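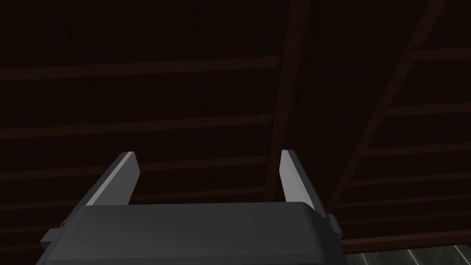 What does a robot have to learn before it can pick up a mug? Mostly it has to learn where its own hand is. The arm needs to know how far its fingers stick out, how wide they are open, and what sits in front of them, and it has to keep all of that straight while it moves. Closing on the mug is the short part at the end.

We heard that answer several times over at the Storkix open day in Flandville, and by the end of the afternoon we had started to believe it. A good crowd from our club made the trip on Sunday, March 11, 2018, and I think most of us expected to spend two hours looking at hardware behind a rope. We got a proper working demonstration instead, with a long bench of screens, plenty of chairs, and people who were happy to stop everything and go back a step whenever a hand went up (a lot of hands went up!).

Storkix does most of its training in simulation. The team builds a room in software, puts an arm in it, and lets the arm try the same job over and over with small changes. The light gets dimmer, the table moves a little, the starting pose is different. For the demonstration they had a run of 1,218 tries loaded up, and you could jump into any one of them and look at it from the arm's own point of view.

I loved that view. You're right behind the fingers, so everything past them swings by as the wrist turns, and it takes a minute to work out which way is up. One of our younger members got the hang of it far faster than the rest of us and was soon calling out directions to the person at the keyboard.

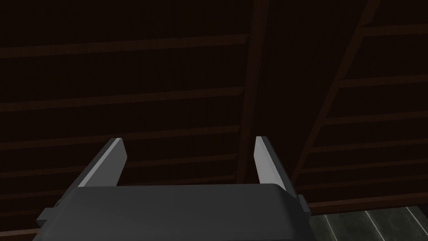

The part that got the most questions was the lighting. Several of us wondered why anyone would train a robot in a gloomy room when you can have all the light you want for free. The team's answer was that real workshops and real kitchens have dark corners, and a program that has only ever seen bright, clean rooms tends to get lost in one. So they turn the lights down on purpose and watch what happens to the scores. Dark wood is a favorite of theirs for this, and so is anything with a lot of repeating lines.

After the coffee break there was a session on the planning software, which is called Desow. I won't pretend I followed all of it. The bit I did follow was a side-by-side replay, with an early version of the program next to the current one, both starting from the same pose. The early one wandered around like somebody looking for their glasses. The current one took a much straighter path, and there was a real "ooh" from the back row. It had finished 1,149 of the 1,218 tries, and the team was just as keen to talk about the ones it missed.

Storkix plans another open day in July, in the same building. Entry is free but seats at the bench go fast, so put your name on the list at our next meeting if you'd like to come. The El Fassi bakery across the street stays open on Sundays and has good almond pastries, and parking behind it is free after noon. Bring a notebook, and bring the kids if they can sit through an hour of talk before they get a turn at the keyboard.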